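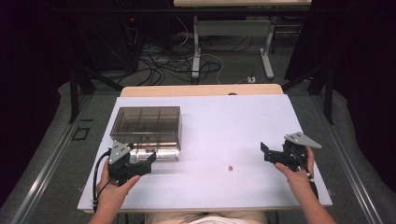 Smoky divider box with the lid on, one tan piece out on the white top.

Notebook August Parts Benches Stock Search

August, morning

Started on the small parts for Kilter. Everything under fingernail size is supposed to live in divider boxes from now on, one box per project, and the jam jars go. Levente had three jars and a coffee tin on the shelf above the sink. I emptied the tin first as it was the worst.

Working on the white top. I tried the brown bench for the first jar and gave up, the tan pieces disappear against it. On white I can see one from a standing position. The white top is a bit slick, so anything with a flat face slides if I put it down carelessly. The tan ones mostly stay put once they land on a face.

Box is the smoky gray type with the clear lid. Dividers are part of the molding on this one, so the compartments are the size they are. Orsolya prefers the ones with removable strips. I don't. The strips in the old Hasard box never seated all the way down and the thinnest washers walked underneath into the next cell. We found eleven in the wrong place last spring and she still says the strips are fine if you push.

Layout for Kilter, reading from the hinge side:

Row 1: spacers, short then long
Row 2: tan pieces, good ones
Row 3: tan pieces, chipped or off-square
Row 4: pins, then odd things

Row 4 will fill up first. It always does.

10:40

Tan pieces. Purchase note from Győri says 300 in the bag. I have not checked that and don't intend to unless we run short. Pieces are supposed to be cubes. Plenty of them have a corner gone and then they look more like gravel than anything made on purpose. Rule for today: if it sits flat on at least two faces next to each other, it is good. If it rocks, row 3. If it is less than half a piece it goes in the waste cup, no discussion. Erzsébet wanted a third grade for pieces with one soft corner, and I tried it on the first handful, and I kept changing my mind about the same pieces. Dropped it.

One at a time is slow but it is the only way I trust. Tipping a pile out and picking the bad ones from it means I stop seeing them after a few minutes. With a single piece on the top and nothing near it, the off-square ones show up at once. Piece goes to the right of the box, look, then into its row. Kept the box on the left the whole time so that I don't cross over it.

Note on the lid: close it between batches. I left it open when I went to answer the door and Fanni's sleeve caught the corner. Nothing spilled, but the row 1 short spacers jumped into the long ones and I spent 30 minutes on that. The two lengths are hard to tell apart by eye. Stood them side by side against a steel rule and went by that. They should be different colors. Asked Sajib to see if Győri does them in black.

Also, the lid reflects the ceiling lights, so reading the compartments through it is not easy from the chair. I'll put labels on the front edge instead of on top. Masking tape for now. The printed labels from last year have all curled.

12:15

Lunch. Dropped one piece on the carpet on the way to the waste cup and couldn't find it. The gray carpet is a bad floor for this. Fanni suggested a bedsheet under the table, which we did for the Pelus job, and it worked, apart from everyone tripping on it. Will think about a tray with a lip first. There is one in the cupboard with the paint on it.

13:30

Second half of the bag. Worse than the first, more dust and more broken corners, so I suppose the bottom of the bag took the weight in shipping. Sieved it through the kitchen strainer (the old one, not the new one, Orsolya) and the dust came away. Should have done this before starting. Wrote it on the card inside the cupboard door:

1. Sieve
2. Empty onto tray, not onto the top
3. One piece at a time on the white
4. Lid shut before getting up

Row 2 is getting full. The cells in this box hold less than I guessed, and filling above the divider means the lid presses on the top layer and chips it. Left a finger's width free at the top. That leaves a remainder, which is in a paper cup next to the scale marked K GOOD. Don't use it for coffee.

Tried tweezers for a while. The pointed pair leaves marks on the soft faces. The flat pair is better but the piece turns in the jaws if I take it by the corners, so take it by two opposite faces and don't squeeze. Fingers are faster and no worse if hands are dry.

15:50

Levente came by for pins and went straight to where the jar used to be. Showed him the box. He thinks row 4 should be two rows. He may be right but then the chipped pieces need to go elsewhere, and I'd like to keep them until Kilter is signed off – we used the chipped ones for filler on Hasard and were glad to have them.

He also asked about the order of 2,000 that Sajib has penciled in. I'd hold it until somebody asks Győri about packing. If the bag is going to arrive with the bottom third in bits, it would be better to take it in smaller bags and pay a little more. Sajib to write to them. Draft is in the shared folder, second line needs the part number.

Left for tomorrow:

– labels on front edge of box
– clean the paint off the tray
– third jar, have not opened it
– find the piece on the carpet, or don't
– look for a deeper box, same gray, for the remainder
– give Orsolya her strainer back

Waste cup emptied. Lid shut. Box is on the shelf above the sink where the tin was, hinge to the wall.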